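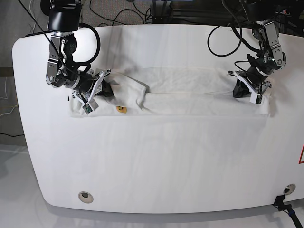 Apr 11, 2020

Started with the towel again, as a baseline. The Zaltus controller went onto both arms last night and I wanted one known fabric under it before changing anything else. Same fold, same table height, same approach speed as the February runs. The towel is a forgiving part. It is thick enough that a finger can come down a little early or a little late and still get hold of something, and it keeps its fold when you let go. A setup that fails on the towel is not worth testing on a shirt.

It did not fail. Command-to-motion delay on the right arm settled at 268 microseconds with logging on, and the left arm tracked it closely enough that I stopped plotting them separately. The old controller had a small step in the current reading every time the gripper changed direction. The step is gone. There is a faint hum at hold instead, audible only with the ventilation off, and I have written it down in case it turns into something.

Po-yen asked by message whether the Zaltus box was worth the rewiring. For position holding, yes. For force control I can't say yet. Its force loop wants a tuned stiffness per finger set and I have only tuned one. Left the other at defaults and marked the runs.

Moved to T-shirts before lunch. The comparison is between the Ganbridge parallel gripper with its stock pads and the same gripper with the softer pads that Xuelian Xu molded. Body, motor and mount stay the same in both. I argued for this in February when Tianyou wanted to bring in the Ellwood unit as well. Two bodies and two pad materials in one series would have given us a table of numbers with no way to say which change did what. The Ellwood gets its own week.

The shirt is harder than the towel in the ways one expects. It is thin, it clings to the tabletop, and a single layer at the sleeve gives almost nothing to pinch. With the stock pads the usual failure is that they close above the cloth and meet each other. The current trace looks exactly like a good grasp until the arm lifts. I need a better test for this than looking at the result. A short lift of a few millimeters with a second current reading would do it, at the cost of time per cycle.
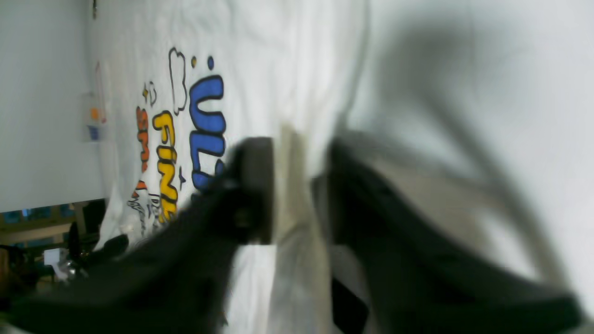

The wrist cameras need their exposure fixed by hand. On automatic they chase the brightest thing in view, and with white cloth on a white table that leaves no edge for the detector to work with. Auto exposure also shifts between approach and contact, and then two frames taken a moment apart do not match. I set both cameras to a fixed value, short enough that the folds keep some gray in them. The overhead camera can stay on automatic. It sees enough floor to stay honest about brightness.

Focus is the other limit. The lens is set for the cloth at approach distance, so the fingers go soft when they are near the camera. That is the right way around. Ginette Gagnon suggested stopping the lens down, but these small modules have no iris, so the only choice is where to put the sharp plane. I moved the left one a quarter turn closer and moved it back after ten minutes.

Ran the stock pads through the middle of the day. 178 grasps on the shirt, split between hem and sleeve, with the start pose shuffled by script. Hem grasps were fine. Sleeve grasps were poor in the first block and better after I lowered the contact threshold, which I should not have done mid-series. The two blocks are kept apart in the log. The second one will have to be repeated from the beginning with the new threshold.

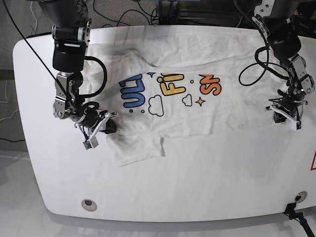
T-shirt laid lengthwise on the table, right arm at the sleeve.

Cable routing came up again. The loops on both arms have to be long enough for the full wrist rotation, and at that length they swing when the arm stops short. The swing shows in the force reading as a slow ripple after each move. I tried a tie halfway up the right arm. It took out most of the ripple and also took out the last part of the wrist travel, so off it came. Adding a short wait before reading force is crude and works. Yuxi Qian has a filter that models the cable as a pendulum. I would like to see it run on our data before I believe it, but the ripple is regular enough that it might.

Changed to the soft pads in the afternoon. The swap is two screws per finger and a homing run. The first homing run stopped early: the pads are a little thicker than stock and the controller took the contact for an obstruction. I added the offset to the tool file by hand. It should be in the file by name for each pad set – wrote this on the whiteboard as well, where it joins the other things that should be in the file.

First impression of the soft pads is that they bunch the fabric before they close on it. The material grips the top layer and drags it inward, and this raises a small ridge that the pads then catch. On a single layer that is what we want. On two layers it separates them, and the lower one stays on the table. So the better pad for picking up a sleeve is probably the worse pad for carrying a folded hem. Not surprising, though I had hoped for one pad that did both.

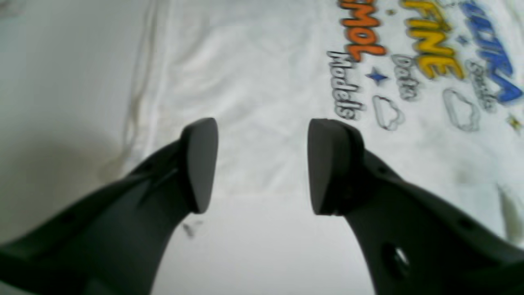 Pad alignment was the last item. With the gripper open I check the pads against each other in the wrist view, then close in steps and check again. The tips ought to stay at one height through the whole stroke. Any drift means a bent link or a loose screw, and February's bad week was a loose screw. A printed shirt is useful for this, as the lettering gives fixed marks to measure from: in the open position the tip of the right pad comes up almost to the tail end of "Models", and the two pads sit at much the same height. The right pad looks slightly larger, which I am treating as perspective until the calipers say otherwise. The left pad is tilted a little toward the upper right. I will put a square on it tomorrow before the soft series starts properly. The same view has a dark speck on the table just below the left pad, and I want the detector run on that frame to see whether it gets picked up as a fabric corner.

The Stulov report wants grasp success for the whole quarter, all fabrics. The log stands at over 714 shirt grasps if the mixed-threshold block counts, and I don't think it should. Tianyou thinks it can go in with a footnote. Left it out of the draft for now.

To do: square on the left pad, calipers on both. Offsets into the tool file by name. Repeat the sleeve block. Tune stiffness for the soft set, starting from the stock values and going down. Ask Xuelian how many spare pads are left from the batch and whether the next one can be molded thinner at the base. Power supply on the left arm was warm at shutdown, same as yesterday.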